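Home Tips Kitchen Workshop Laundry About Contact
Search this site Enter keyword Go

Workshop tips: recording good examples with hand-held grippers 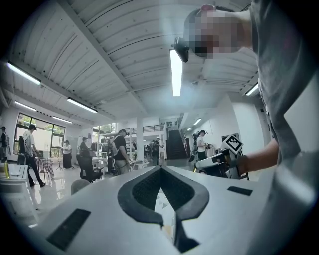

A learning system copies what you give it, also the bad habits. I learned this at Bokutside, where we record household work such as folding towels, closing jars and putting cups on a shelf. In our first June we threw away 46 recordings of one towel task, all because the person was in a hurry. Before you start, look at the pads on your gripper. A V-shaped rubber pad with a textured mesh inside can hold small crumbs and threads, and then cups begin to slide. Wipe it with a damp cloth and let it dry before the next round. The square marker on top needs the same care, but use a dry cloth there, as a wet one lifts the corners.

Glossy floors and ceiling tubes

Many of us work in big rooms with fluorescent tubes above and a shiny white floor below. The marker must stay readable in this light. Print it on matte paper and do not cover it with clear tape. If you have large windows, the light in the afternoon is different from the light in the morning. We do not fight with it. We record the same task in both, and the system becomes less nervous about the sun.

Choosing the cloth

Vilja Manninen likes plain tablecloths and I like patterned ones, so we use both. One warning: a checkered black-and-white cloth is nice for variety, but small squares can be mistaken for a piece of a marker. Look at a few test recordings first. Iron the cloth, or at least pull it flat. A fold under a cup makes the cup lean, and you will see it in 40 recordings before someone says something.

How to move your hands

Move at the speed you would use when you carry a full bowl of soup. Open the gripper fully before you reach. Close it, wait one breath, then lift. If you drop the item, do not quickly pick it up and continue as if nothing was wrong — stop, mark the recording as failed and start again. We keep the failed ones in their own folder, named by task.

Wear short sleeves, or roll long ones above the elbow. A loose cuff gets between the fingers of the gripper, and it also hides the object. Rings and bracelets go in a small dish by the door.

Start places

Do not put the cup always in the same spot. Veikko Räsänen made a paper sheet with numbered places and we draw a number from a tea tin. It takes little time and the cup goes to corners where I would never put it by myself. Change also the side you stand on.

Rest

The gripper is light in the morning and heavy after lunch. Change hands or change person every 20 recordings. We wanted 3000 for the kitchen set and on the best day we made 239 good ones. On the day when we tried to make more, the wrists were sore and the jars were closed crooked.

Small things to keep on the desk

— dry cloth and damp cloth, in separate boxes
— spare markers, already cut
— charged batteries on the left, empty on the right
— pencil and the task list

For sticky residue on the gripper body (jam is the worst), use warm water with one drop of dish soap on the cloth, never directly on the gripper. Encarnación Vidal uses a soft toothbrush for the edges of the pad, and I now do the same.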